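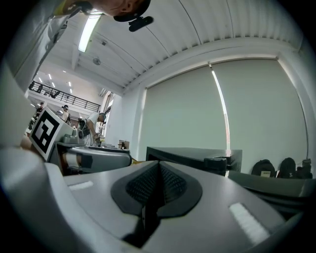

Tondville Community Board > House & Garden > Sourdough, Pickles & Other Hobbies That Got Out of Hand

Topic: Plum jam that will not set (August again, so here we are)

danica_s
Posts: 377

Picked the whole back tree over two evenings, made a double batch last night, and this morning I have eleven jars of very expensive plum cordial. Same recipe I used last year, same pot, same swearing. Last year's you could have tiled a bathroom with.

Recipe is 2 kg plums, 2000 g sugar, a cup of water, juice of one lemon. Boiled it until I was bored, then another ten minutes. Wrinkle test looked all right on the saucer, though I'll admit the light over my stove is more of a rumour.

Do I reboil or do I learn to love cordial?

kjurco
Posts: 239

How ripe were they? If you had to chase wasps off them, that's your answer. Overripe plums have bugger all pectin left. Last year you probably picked early because you were going away.

Reboil with more lemon, half the batch at a time. A double batch in one pot takes forever to come up to temperature and by then you've cooked the set out of it.

danica_s

There were wasps. The wasps and I had an arrangement.

And yes, we were away last year. I don't love that you remembered that.

Old Sindelar

I have made jam for longer than the two of you have had teeth, and the fault is the sugar. Equal weights is for people who own a dental practice. Three parts fruit to two parts sugar, cooked low for an afternoon until the spoon stands up in it. No lemon. My mother would have thrown the lemon at you.

kjurco

Ľudovít, with respect, that's plum butter. It's a lovely thing and it isn't jam. Less sugar makes a softer set, so you've told her to fix runny jam by making it runnier and then standing there until dark.

Old Sindelar

It has never run anywhere. It has to be asked to leave the jar.

romana_p

Both of you are describing different foods and I'd eat either. Danica, get a thermometer. Mine's a Miettinen, it clips on the side of the pot and reads a bit low, but at least it reads low every time. You want 104 or 105 C at our elevation. Saucers lie, especially if they didn't go in the freezer first. Did yours go in the freezer?

danica_s

The saucer was near the freezer.

romana_p

Right.

Halas_V

Just use the jam sugar from Tastel. Pectin's already in it. Four minutes at a rolling boil and you get your evening back. I did 400 jars for the hall fundraiser with it and they all set, including the rhubarb, which I had no faith in whatsoever.

Old Sindelar

I bought one of those jars. It bounced.

Halas_V

You bought three, Ľudovít. I was on the cash box.

kjurco

I don't mind jam sugar for strawberries, but on plums it's cheating with a fruit that was already on your side. Pick them a week earlier, leave a few hard ones in and you'll never need it. Put the stones in a muslin bag while it cooks too.

romana_p

Do the stones do anything? I've done it both ways and mostly what I noticed was fishing out a hot bag.

kjurco

They get the flesh that's stuck to them into the jam. I'll concede the rest might be superstition.

danica_s

Update for those of you with money on it. Put six of the jars back in the pot in two lots with the juice of two more lemons. Borrowed a thermometer from my sister over in Meren, who would like it known that she wants it back. Took it to 105, frozen saucer and all, and it wrinkled like my good linen trousers. Colour's gone a shade darker and it tastes a bit more cooked than I'd like, but it stays on toast.

The other five I'm leaving as they are. Had some over ice cream at 11 pm, standing up, and had no complaints.

Old Sindelar

And the sugar?

danica_s

There are still green ones at the top of the tree. I'll do one small pot your way if you come and hold the ladder.

Old Sindelar

I will hold the ladder. I'm bringing my own spoon.

Halas_V

Does anybody need lids? I have a frankly embarrassing number of lids.

romana_p

What size?

Halas_V

The wrong one for everything, so far. Bring a jar over and we'll find out.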